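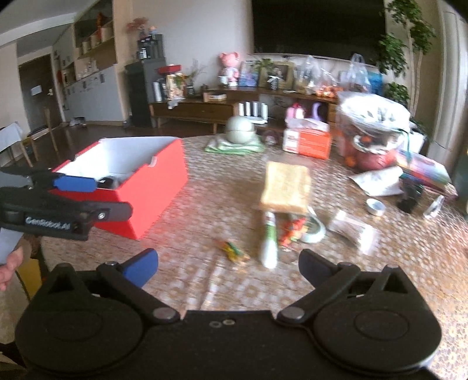
Reading time: 2 minutes

How does a pattern get onto cloth?

Look at a tablecloth with flowers on it. Did someone paint every flower by hand? Long ago, the answer was sometimes yes. Today most patterned cloth is either woven or printed.

Woven patterns

Cloth is made of threads that cross over and under each other. The threads that run the long way are called the warp. The threads that go from side to side are called the weft. If the weaver uses threads of different colors, stripes and checks appear as the cloth grows. A woven pattern usually shows on both sides.

Printed patterns

Printing starts with plain cloth. In block printing, a shape is carved into a piece of wood. The printer dips the block in color, presses it on the cloth, lifts it and moves along. A long tablecloth might need 200 presses. Each color needs its own block, so a flower in 2 colors is printed with 2 blocks.

Factories use rollers or large printers. These work much faster than a person with a block.

Find the repeat

Most patterns use the same piece again and again. This piece is called the repeat. Pick one flower on a curtain or a tablecloth at home. Then move your finger across until you find its twin.

Words to know

Warp: threads that run the long way
Weft: threads that go side to side
Repeat: the part of a pattern that comes back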